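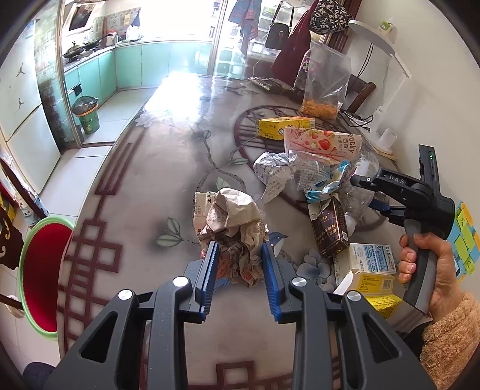
Sigrun Sundqvist told our group at the first meeting that a table is never cleared, only moved somewhere else, and that if we wanted to study snack rubbish we should start by asking where it went afterwards. We wrote that on the cover of the project folder and it ended up deciding most of what we did.

Our project was called Table to Bin. We wanted to find out how people sort what is left after a shared snack, and whether a small change to the table would help. The trials took place in the dining room of the Vinstead house, where there is one big table with a glossy top, all red lattice, branches and leaves (and a blue bird, which everybody has a soft spot for). It is a lovely thing to eat at, but small scraps do get lost against the pattern!

What gets left behind

We had expected mostly boxes. Boxes are the easy part. A Pocky box or any other small carton can be flattened in seconds, and everyone knew it went with the card. The trouble starts with crumpled things. Brown paper torn open and squashed into a heap takes up far more room than it should, and people tended to push it all into general waste in one go. Clear wrappers slide underneath other things, and receipts get scrunched up and treated as ordinary paper, although our local collection asks for them to be kept out.

Bags with food still in them caused the best arguments. Is a bag with a few orange snacks at the bottom rubbish or supper? Tạ was firmly for supper. We gave unfinished food and drink its own corner in the end, and that worked so well that we kept it for every later trial.

The trials

We ran 2 rounds in December. In the first, people cleared up however they liked. In the second we put out three labelled trays: card and paper, wrappers, and not finished yet. Across both rounds we logged 287 items, a bit short of the 300 we had planned, as the Zisdale group had to leave early.

The trays made clearing up quicker and much more cheerful. People started flattening paper without being asked, and one table held a contest for the smallest folded bag. Receipts still went astray in both rounds, so the label needs rewording.

Next steps

We would love to repeat this in the Valtgate canteen with a target of 1,000 items, and to try a plain cloth on half of the tables to see if fewer wrappers are missed. The tray labels and blank log sheets are in the folder for next year's group.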